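About Brilow

Brilow is a small site about award shows, red carpets and the stuff people post while they're watching. Started at Joltwood, a student radio station, as a live blog. Two of us then, nine now.
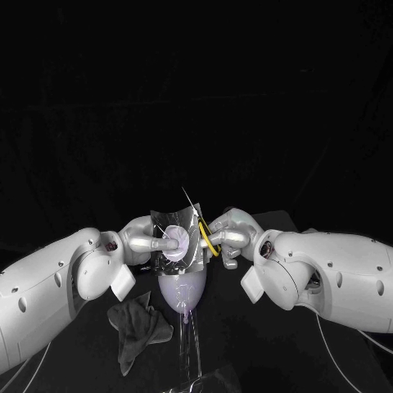
We post during the show, then again the morning after. Clips, jokes, bad speeches, teh lot.

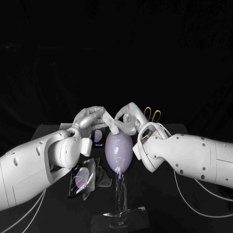 What we cover

Film, TV and music awards mostly. Five big nights a year, plus smaller ones if we can stay up.

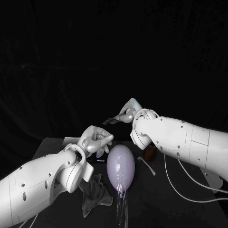 Corrections go at the top of the post. Hosting jokes age fast, and a slow show can lose its audience like a lavender water balloon with a thin stream running out the bottom. We say so when it happens.
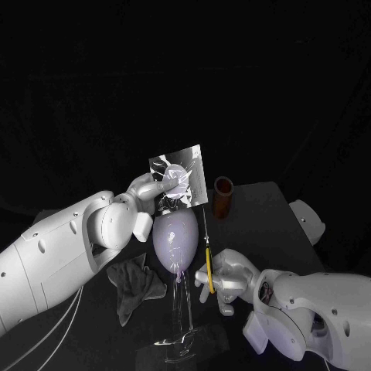
Kumetano wrote that our recaps are quicker then the shows and a lot less polite. Fine by us. Tips welcome, any hour.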